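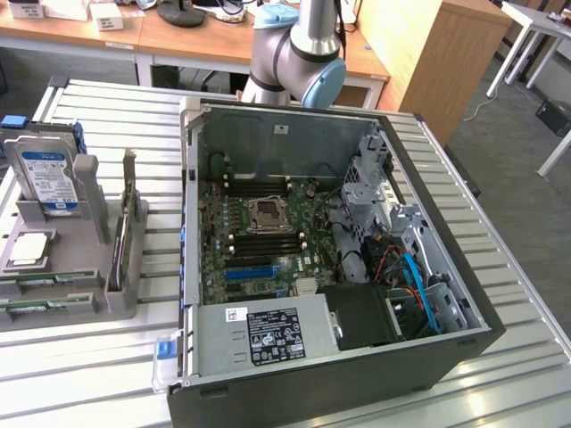
3.2 What's on the bench

Figure 4. A tower opened up and laid on its side, with its parts set out in the holder next to it.

I wanted our teardown study to start from the kind of PC people really do have under their desks, so we skipped the fancy cases. The one in Figure 4 has a Dell logo on the board, a plain gray power supply, and the usual tangle of wires by the drive cage (I've come to love that bright blue SATA cable, it's so easy to find!). With the side panel off you can look straight down at the empty CPU socket, the memory slots on either side of it, and the small finned heatsink lower down.

The holder on the left matters more than you'd think. In our pilot at Vulura we just laid the parts on the bench, and I spent half of June hunting for memory sticks. So we 3D-printed a gray one, which the whole lab calls the Pilau, with a place for each thing: the hard drive stands at the back in its blue caddy, the CPU chip gets a square recess, and the two RAM modules lie along the front edge. There's a narrow upright slot for a circuit card too.

We logged 224 teardowns with this layout, and I timed every one from the first latch to the last part in the holder. Anything over 300 seconds got a second look from me, usually with coffee. Most of the slow ones came down to the drive caddy or a stubborn memory latch, and I'll go through those in Section 3.3. Parts stayed in the holder for 30 minutes before we started putting the computer back together.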